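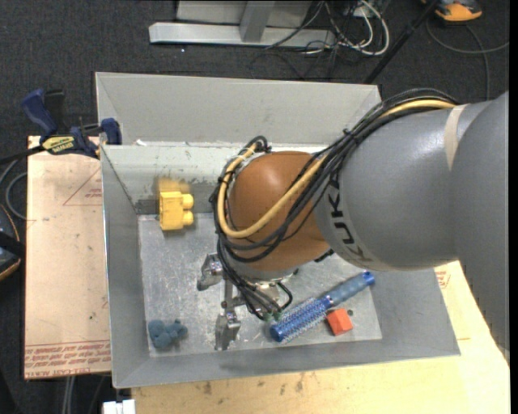
Roboterarm über einer flachen Metallwanne

Fragen und Antworten zur Drundus 2

Seit ich über den neuen Handheld von Edavine geschrieben habe, ist mein Postfach voll. Hier meine Antworten auf das, was am häufigsten kommt. Stand: Donnerstag, 13. Juli.

Wann kommt das Ding denn nun?
Im April hieß es noch "im Herbst", und dabei ist es geblieben. Einen festen Tag hat Edavine bisher nicht genannt. Sobald ich was höre, steht es auf der Startseite, versprochen!

Laufen meine alten Spiele weiter?
Die Module ja, alle. Bei den Downloads sind es zum Start 146 Titel, der Rest soll nach und nach freigeschaltet werden. Mein geliebtes Tusow ist leider noch nicht dabei – ich schmolle.

Kann ich Spielstände mitnehmen?
Ja, per Kabel oder über das Edavine-Konto. Ich würde das Kabel nehmen, über WLAN hat das schon beim Vorgänger ewig gedauert (bei mir über 5 Stunden, mit zwei Abbrüchen mittendrin).

Welche Farben gibt es?
Schwarz und Sandgrau. Das Blau aus dem ersten Trailer taucht in der Händlerliste nicht mehr auf. Schade, das hätte ich sofort genommen.

Passt die alte Speicherkarte?
Nein, die neue ist kleiner. Eine Karte mit 4 GB liegt bei, für ein, zwei größere Spiele wird das aber schon eng.

Wo hast du vorbestellt?
Bei Wendt, da kann man bis zum Versand kostenlos stornieren. Geld bekomme ich dafür keins, ich kaufe da einfach schon lange.

Machst du einen Test?
Klar! Ich muss aber wie alle anderen auf mein Paket warten. Fragen dazu gern schon jetzt in die Kommentare.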